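Handheld gripper station: frequently asked questions

These answers cover setup, daily care and small repairs for the paired handheld grippers at the long table in the Undolitz workshop. They replace the two-page sheet that used to hang by the door. Wording is by Chiharu Hattori, with the repair sections checked by Yoshinori Okabe.

What counts as one station?

A left gripper, a right gripper, the two marker blocks that ride on top of them, the camera on each one, the cables, and the recording computer running Ledaveck. Grippers are kept in pairs. If one half of a pair goes to the bench for repair, the other half goes with it, and you take the spare pair from the cabinet.

I have never set it up before. Where do I start?

Start with the computer and leave the grippers alone until Ledaveck has finished loading. Then connect the left gripper, wait for its picture to come up, and connect the right one. If you plug both in together the software may swap left and right, and you won't notice until you look at the files.

After that, open and close each gripper by hand a few times. The fingers should move freely through the full range and come back without sticking. Look at the width reading on the screen while you do it. Fully closed should read 0 and fully open should read 900. A few units off at either end is fine. If it's off by more than that, run the width calibration before you do anything else.

How do I run the width calibration?

1. Open the Grippers page in Ledaveck and pick the side you want.
2. Close the fingers until the pads just touch. Don't squeeze. The pads are soft, and squeezing gives you a false zero.
3. Press Set Closed.
4. Open the fingers to the stop and press Set Open.
5. Work the trigger slowly through the range and watch the reading. It should climb evenly.

If the reading jumps partway through, the fault is usually a loose connector inside the housing. Calibrating again won't fix it. Put a tag on the pair and see the repair section.

What should be on the table when I check the cameras?

A few ordinary things of different heights and colors, spread toward the far edge. Plain tabletop by itself gives the tracking very little to hold on to. A mug, some flowers and a sheet of paper are enough.

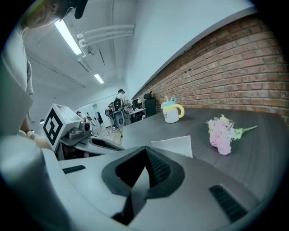
Once both pictures are live, move each gripper slowly from side to side and then up and down. The tracking line in Ledaveck should stay green. Yellow for a moment is all right during a fast turn. If it goes red, stop and go back to your starting position, then try again more slowly.

Do two people need to be there for the check?

One person can do the calibration. The marker check is easier with two – one holds a gripper still while the other brings the second gripper into view and turns it. If you are alone, put one gripper in its cradle at the end of the table and move the other.

How do I do the marker check?

Each gripper camera has to be able to find the marker on the other gripper. Hold them at normal working distance and watch for the outline that Ledaveck draws on the marker. Tilt the second gripper away from you slowly. The outline should hold until the marker is tilted 60 degrees, and it should come back by itself when you tilt the gripper upright again.

If it drops out early, check these in order:

- Fingerprints or dust on the marker face
- Glare from the ceiling lights on the marker (turn your body a little and see if the outline returns)
- A marker block that has worked loose
- The wrong marker set chosen in the software

The last one is more common than you would think after a spare pair has been used. The set number is on the tag inside the case lid.

Can I take the marker block off to clean it?

Please don't. Its position on the gripper is measured when the block is fitted, and taking it off means measuring it again. Wipe it in place with a dry lint-free cloth. If something sticky has got on it, dampen the cloth with water. No alcohol on the markers, as it lifts the print.

How do I clean the finger pads?

Damp cloth, then a dry one. The pads have fine texture on the inside faces, and lint and crumbs of paper collect there, so use the soft brush from the case along the grooves. Let the pads dry completely before you close the gripper.

Once the texture has worn smooth at the tip, change the pads. Change both fingers at once. A new pad facing an old one will make the grip pull to one side.

How often do the pads need changing?

We change them every 50 hours of use, or sooner if they are torn or shiny. Write the hours in the log when you sign the pair back in. Hours are counted for the pair, even when one hand did most of the work.

Which pads do I order?

Aoki soft pads, part 764. The harder version fits the same screws but changes the closed reading, and we don't use it. Order through the Cliseck supply account. Delivery slowed down a lot last December, so please say something when you open the last pack, and don't wait until it's empty.

What about the vents?

The black slots in the housing need to stay clear. Don't put tape or labels over them and don't rest your fingers on them while you work. Brush them out once a week with the same soft brush. Canned air is not a good idea, since it pushes the dust inward.

Where should the cables go?

Coil any spare cable loosely and keep it in a tray on the table. A tight coil will break the wires near the plug sooner or later, and we have lost more cables that way than any other. Cables that are in use should run down behind you, clear of both elbows. 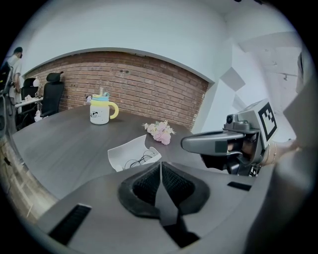
Before each session, look over the plug ends and bend the first few inches of cable gently while watching the live picture. If the picture freezes or drops, the cable is finished. Cut the plug off before you throw it away so that it doesn't end up back in use.

The picture from one camera is hazy. Is the camera broken?

Probably not. Clean the lens first, with the lens cloth and no liquid. If that doesn't help, check that the camera is seated squarely in its mount. A camera that has shifted can look soft on one side and sharp on the other. You may tighten the mount screws if they are loose, but do it evenly, a quarter turn at a time, and run the marker check again afterward.

What repairs can I do myself?

Pads, cables, mount screws and cleaning. Anything that means opening the housing goes to the bench. There is a spring behind the trigger that comes out when the shell is split, and it is not easy to get back in the right way around.

I dropped one. Now what?

Save your recording and stop. Look for cracks in the housing and check whether the marker block moves when you press on it with a fingertip. Then do the full width calibration and the marker check. If both pass, carry on, but write the drop in the log anyway. Yoshinori measures the marker position again on any gripper that has been dropped, even when it seems fine.

How do I shut the station down?

Stop recording and wait for Ledaveck to say that the files are saved. Large files can take a few minutes. Unplug the right gripper, then the left. Wipe both down, put them in the case with the fingers slightly open so the pads don't take a set, and fill in the log. The computer stays on overnight for the file copy.

Who do I ask if my question isn't here?

Chiharu for setup and software, Yoshinori for anything mechanical. Leave a note in the log too, as most of the questions on this page came from there.

Contact the workshop | © Undolitz | Last updated 2025-02-04 | Back to top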